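The Bus Shelter at Pangaribuan Street

I want to start by saying I had never made public art before, or really any art that had to stay outside overnight. I make rugs. I make small rugs, for people with small bathrooms, and I sell them at the winter market in Trovmont next to the man with the honey. So when the city put out its call for a decorated bus shelter (one shelter, one artist, a budget of $3,910, all materials included) I read it the way you read the menu of a restaurant you're only walking past.

Then my sister sent it to me. Then my landlady sent it to me. Then the honey man tore it out of the paper and handed it to me folded up very small, like we were spies.

So I applied! I sat at the kitchen table and filled in the form, and under "previous outdoor works" I wrote "a gate," which was true. I painted a gate once. It was my aunt's and it was blue and I did two coats.

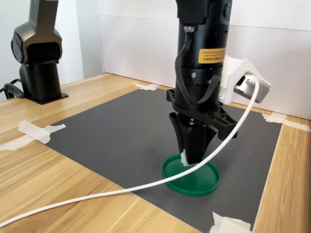

Page last changed: December 28, 2023

The form wanted a drawing and 60 words. Sixty! I've written longer notes to the mailman. I wrote that the shelter would be covered on the inside with a woven pattern, painted on panels, based on the coats of everybody who waited there. I liked that when I wrote it. I liked it so much I didn't stop to think that I would then have to go and look at the coats.

The letter came in May. It said they were pleased to offer me the Pangaribuan Street shelter, on the 323 line, and would I please attend a site visit and bring proof of insurance. I read it standing up in the hallway with one shoe on. I called my sister and she screamed, and then she asked what a site visit was, and I said I thought it was where you visit the site.

Let me tell you about the shelter. It faces the wrong way. The rain in Trovmont comes off the river, everyone knows that, and the open side of the shelter faces the river, so in bad weather people stand behind it, out on the sidewalk, with the back wall between them and the wind. The bench inside is for pigeons. I pointed this out at the site visit and the woman from the city wrote it down and said that orientation was outside the scope. She said it kindly. She had very good boots.

After that I went every morning for three weeks with a notebook. I told myself I was being discreet, and on the second morning a woman in a mustard-colored raincoat leaned over and said, "Are you drawing my coat or my dog?" and I said coat, and she said, "That's a shame, he's the better looking one." So I drew the dog too. He had a little plaid jacket with a belt, and the plaid was terrific, green over gray with one thin line of orange running through it, and I could see right away how it would look six feet high.

This is the part where I should say I knew what I was doing. I had twelve coats and a dog. There was a navy wool one with a mended pocket, a hospital fleece, two of those shiny black puffy ones that every teenager in the state was issued at birth, a camel coat so beautiful that I followed it half a block before I came to my senses. And every one of them had a pattern in it if you got close enough. Even the puffy ones! The stitching on those goes in long lazy waves, like plowed ground.

I painted the panels in my landlady's garage. She moved her car out onto the street for me and got two parking tickets, and she taped them both to the garage wall and wrote ART over them in marker. The primer was from Drukix, because the city had a list and everything had to come off the list, and it smelled like a swimming pool in a bad dream. I wore a scarf over my nose. I painted at night after my shift, with the radio on, and I talked to the coats. You would have too.

There was one bad week. I'd finished the camel coat, and I stood back to admire it, and it looked like a waffle. A big, flat, tan waffle. I turned my head sideways and it was still a waffle. I went inside and lay down on the rug (mine, a good one) and thought about writing to the city and telling them I'd moved to Jonurdale, where I have a cousin, and where as far as I know they don't have buses.

My sister came over with soup and looked at it for a long time.

"It's breakfast," she said.

"I know it's breakfast."

"Where's the person?"

I said there wasn't a person, it was a pattern, that was the whole idea, I'd put it in the sixty words. She ate some of my soup. Then she said that when she waits for the bus she stares at the sleeve of whoever's ahead of her, always the sleeve, because you can't stare at a face. And she went home, and took the rest of the bread with her.

So I put the sleeves in. Only a fold, here and there, a crease at the elbow where the pattern bends and goes dark and comes out again on the other side. It took me one night to do the camel coat over, and in the morning it was a coat. Somebody was in it. I did all the others after that, going back into panels I'd thought were done, and I was late with everything, late with the rent, late with a bath mat I'd promised for a wedding.
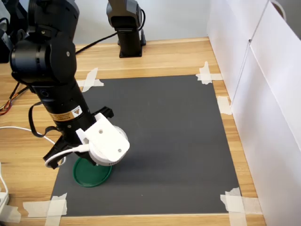 How long did the panels take to paint?
Most of the summer, working evenings, and then another month when I went back in and added the sleeves.

They went up in the fall. Two men came with a truck and a drill and had the whole thing on the wall before lunch, which offended me a little, after all those nights. One of them stood in front of the dog panel and said, "What's this one supposed to be?" and I said it was a dog's jacket, and he nodded and said he'd figured it was a dog's jacket.

There was a ribbon. The woman from the city had different boots on, even better. She gave a short speech about the corridor, and how the shelter would activate the corridor, and behind her the bus pulled in and the driver opened the doors and waited for us to get on. We didn't get on. He closed the doors again very slowly, looking at us the whole time, and pulled out, and my landlady, who had in fact been meaning to take that bus, said a word I won't put down.

I kept going back, of course I did. I told people I was checking the sealant. Mostly I sat on the pigeon bench and pretended to be waiting for the bus to the hospital, and when it came I'd look at my wrist and shake my head, as though it was the wrong one. The drivers caught on. One of them started waving.

For the longest time no one looked at the panels at all. They looked at their phones, they looked down the street. A boy in a puffy coat leaned his whole back on the puffy coat panel and I almost shouted, it was so good, and he had his eyes shut. A man ate a whole sandwich in front of the hospital fleece. I got a little sour about it. I'd say to my sister, they could at least lean in, and she'd say, did you ever lean in? And I hadn't, I've ridden that line for years and couldn't have told you the color of the walls.

Then one morning it rained, proper river rain, straight in the open side, and I came around the corner expecting the usual crowd huddled out back. There were people inside. They were getting soaked. The woman in the mustard raincoat was in there with water running off her hood, and she had the dog up under one arm, with his face about an inch from his own plaid.

"He found it," she yelled at me over the rain. "He won't leave! I've missed two buses!"

The dog turned and looked at me. He was wearing a different jacket, a red one, with no pattern whatsoever. I have to say it didn't suit him.

I squeezed in next to them. The others had come in to see what the dog was looking at, and then they'd stayed, and now they were going along the wall, arguing. Somebody was sure the navy one was her uncle's. Somebody else said no, look at the pocket, that's the guy who used to get off at the library. I'd drawn that pocket from across the street in bad light, and I had no idea who he was, and I kept my mouth shut and listened to them settle it.

The bus came and they all piled on, dripping, except for her and the dog and me. She asked was I waiting for the next one. I said I was checking the sealant.

"How is it?" she said.

I put my hand flat on the wall, up high, on the green part. The rain was beading up on it and rolling down to the bench.

"It's holding," I said, and she shifted the dog to her other arm so he could see the bottom half.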